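Last updated: Sunday, January 5, 2025

Chapter 7
Ink, Brush and Paper

In the previous chapter we looked at the pen and at what a hard point does to a letter. Now we turn to writing which is made with a soft point. The difference is larger than many students expect. A pen gives a line of almost the same width, and the writer must turn the nib to change it. A brush changes its line with each small movement of the hand, up and down as well as sideways.

The brush has a long history in East Asia, and it was used for letters, accounts and poems before it was studied as an art. For this reason we shall not begin with the famous masters. We begin with the daily work of a clerk, who had to write quickly, clearly and on paper that was not always good.

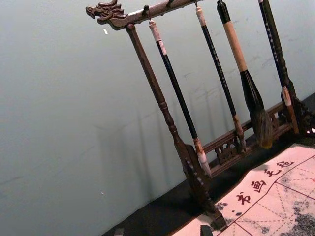 Three questions will guide the chapter. How does the hair of the brush hold the ink and let it go? Why do some papers drink the ink at once, while others leave it on the surface? And how did the order of strokes become fixed, so that a reader could follow even a hurried hand? Section 2 deals with the first question and includes a short exercise with water on grey paper.

Some words need care. In this book "script" means a style of writing which has its own rules, for example seal script or running script. "Hand" means the way of one person. A student may learn a script in two years and still have no hand of his or her own - this is quite normal and should not worry anybody.

The reader who has never held a brush can follow the whole chapter without difficulty. However, I recommend to try at least the exercises marked with a star. My colleague Suryani Wibisono has tested them with beginners, and I have changed the order of 12 of them after her remarks.

Related chapters
The Pen and the Hard Point
Paper Before the Mill
A Letter-Book of 1701 from Tritulcombe
Notes for Teachers (L. Rozīte)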